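Visit report: Fastent returns and sorting hall, Ovport
Filed under: Site visits, Materials handling

The Ovport site takes in mixed household goods and toys sent back through shops, sorts them, and passes them on as resale stock, parts or scrap. I went on the April open day, on the early tour, which left the front desk at 10 in the morning. Safety shoes were lent at the door. Phones had to stay in the lockers until the sorting hall.

The hall was built as a cold store and still has the insulated walls. The floor is sealed concrete with a slight fall toward a drain channel on the north side. Goods come in at the west dock on pallets and are tipped by hand onto a receiving table with a raised lip. Anything in sealed retail packaging goes straight to a separate line that was not part of the tour. The rest is handled without packaging from that point on, and this is the part I had come to see.

Unpackaged goods are hard to store. Boxes stack and bags hang, but a loose toy or a plastic container does neither. Fastent tried shelving first, with dividers at fixed widths, and gave it up after one season. Small items went missing behind larger ones, and the dividers had to be moved each time the mix of stock changed. The present system uses open bins throughout. The guide gave the figure as 166 bins in service, with a reserve in the mezzanine store.

The bins are supplied by Cladarard under the name Trevor, and come in a shallow and a deep version. The deep Trevor is rated by the supplier for 1000 fill cycles before inspection. In the hall a cycle means one complete fill and one complete emptying, and the tally is kept on a card at the end of each row. The highest card I read stood at 695.

Wear was the subject I asked about most, and the answers were good. The floor of a bin takes most of it, since goods are slid across it many times for each time they are lifted. The walls get long scuffs from hard edges. None of this affects use. The staff look for raised burrs, which catch on fabric, and for cracks that run to a corner. A bin with either is taken out of service. Scratches are left alone.

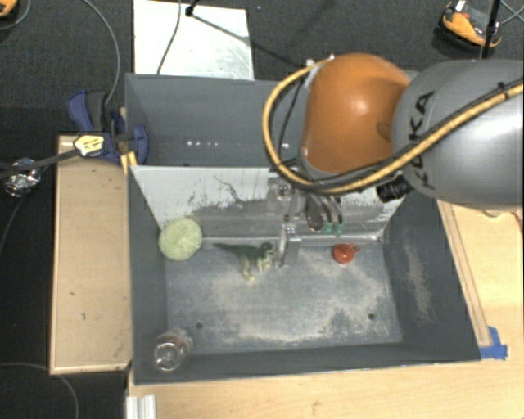 Dust is a larger nuisance than wear. It comes in with the goods and collects wherever hands and tools do not reach. The cleaning rule is a dry brush at the end of each shift and a damp wipe once a week. Water jets were tried and dropped, as the insulated walls hold moisture and the hall took two days to dry out.

The choice of how much to put in a bin took up a good part of the tour. The working rule is that each item should be visible from above without moving another one. That gives a very low fill compared with the volume available, and a visitor's first reaction is that space is being wasted. The site manager's figures, shown on a board by the break room, put the case the other way. A full bin takes longer to sort than several sparse ones holding the same goods, and breakage is higher. I would have liked to see how the timings were made, but the board gave only the results.

Shape matters more than size under this rule. Round items migrate to a corner and stay there. Long thin parts, such as tails and handles, hook over their neighbors. Clear plastic is the worst of the lot for checking by eye, and the sorters are taught to look for the highlights on it and ignore the outline. Items of this kind are booked in at the start of a shift when the sorters are fresh.

After sorting, goods go to one of four benches. Resale stock is wiped, checked for missing parts and bagged. Toys get an extra check for loose pieces and sharp edges, done by hand under a ring lamp. I watched one bench for a quarter of an hour. The rejects went into a drum to the left of the operator, and the drum was not emptied in that time.

The last stop was the mezzanine, where reserve bins are stored nested, with strips of card between them to stop them binding. Two people are needed to separate a stack that has been left over winter. The stairs are steep and the handrail is on one side only, so anyone with bad knees may prefer to wait below.

Practical notes. The tour takes an hour and a half. The hall is kept cool and a jacket is advisable. Hearing protection is offered at the west dock but was not required anywhere else on the route. Parking is at the rear, past the weighbridge, and the gate closes between tours. Coffee is available in the front office. Questions on bin supply are referred to Cladarard, who had a table by the exit with a price list and a cutaway section of the deep Trevor. The price list did not include replacement floors.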